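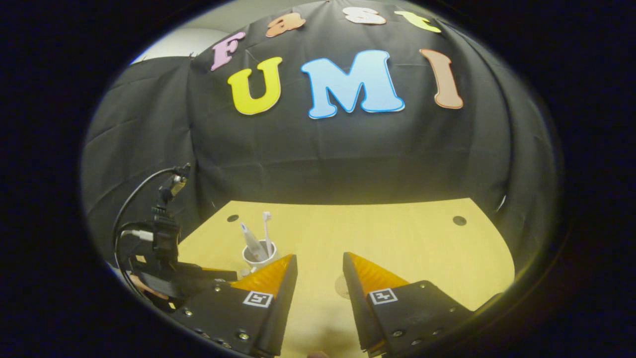 The bench with its backdrop lettering, seen past the two fingers of a hand-held gripper. A toothbrush stands in the white cup.

The Misville Skills Workshop will put most of next year's equipment money into hand-held grippers, after its members agreed on a budget of 4,000 dollars for the robotics bench. The plan was posted on 2018-12-17, and it settles a question that had been going back and forth since June: should the workshop save up for a robot arm, or spend what it has on tools that people can pick up and use right away?

The tools won. The budget covers 2 complete hand-held grippers, spare finger pads, cables, mounting parts and enough data storage to keep the recordings in one place. An arm stays on the wish list for a later year.

Onyekachi Uzor, who drew up the plan, is delighted with how it came out. "I've wanted a bench like this for years, and I kept looking at the price of the arm and giving up," Uzor said. "Then we asked what we'd do with the arm on day one. We'd have had no recordings to train it on! So we start with the recordings, and everybody can help make them."

The idea is simple enough to explain at the door. A person holds the gripper, does an everyday job with it, and the camera on the tool records the job from close up. Those recordings can later be used to teach a robot the same movements. The workshop has picked small household jobs for the first round, things like lifting a toothbrush out of a cup, putting a lid on a jar or moving a spoon from one side of the table to the other.

Choosing the supplier took longer than choosing the tool. Three firms sent quotes, and the members went through them line by line over two long evenings. Prorurano came in with the lowest price for the grippers alone, but its spare pads were sold only in large packs. Jiang offered a very good package with training included, and it would have used up the whole budget before a single cable was bought. Misier landed in the middle, agreed to sell pads in pairs, and will replace a broken finger without asking for the whole tool back. The order goes to Misier.

Binta Tamuno handled the quotes and has become the bench's champion for spare parts. She asked each firm the same things: what wears out first, what it costs, and how long it takes to arrive. "You'd be surprised how hard it is to get a price for a pad," Tamuno said. "The main tool is on page one with a big number next to it. The little things you'll need by spring are at the back, if they're there at all. I made a list of every screw."

Her list has been pinned up beside the door, and members have been adding to it in pencil. Someone has asked for a second set of white cable plugs. Someone else wants a box with a proper latch for the pads, so they stop ending up in the drawer with the tape measures.

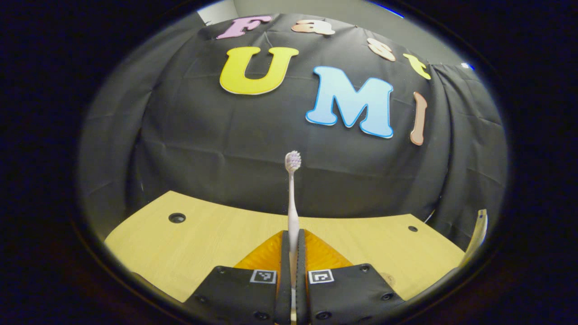
A toothbrush held upright between the gripper's fingers, with the orange padding spread out behind them.

The toothbrush is a favorite for practice. It's slim, it's cheap, and the handle has to be caught fairly squarely or it tips. Uzor thinks small objects like this should shape what the workshop buys, and the plan sets aside a modest sum for them – brushes, cups, spoons, clothespins, a few jars. Most will come from the discount store, and members are welcome to bring things from home as long as they don't need them back in a hurry.

Storage was the part of the budget that changed most along the way. The first draft allowed for a single drive. Tamuno worked out that with regular sessions the bench would fill it well before summer, and that a lost drive would mean starting the whole collection over. The final version pays for two, with the copy kept in a different building. To make room for that, the members dropped a new display screen and will carry on with the old one, which has a stripe down one side but shows the recordings well enough.

There was some friendly disagreement about the table as well. One group wanted a bigger one with adjustable legs. The plan keeps the present one and spends the difference on lighting, with a lamp to be fixed over each end. If the lamps leave a glare on the tabletop, the money for a cloth cover is there too.

The workshop expects almost 60 people to try the grippers during the first season, counting the evening classes and the open afternoons. Sessions will be short, with a sign-up sheet at the front desk. No experience is needed, and left-handed members have been asked to come along early so their notes can go into the setup guide.

A review is planned for June. By then Uzor hopes to know how many pads the bench gets through, which jobs are worth recording again and how much of the repair money is left. Those figures will go straight into the next request, including a fresh look at the arm. "I still want it, of course I do," Uzor said. "I've already measured the doorway."

Tamuno is collecting old quotes and parts lists from other workshops that have bought similar tools, and would love to hear from anyone willing to share what they paid for repairs. Copies of the full budget, with her parts list attached, are available at the front desk. Comments on the storage plan are open until the order is placed, and can be left in the box by the stairs.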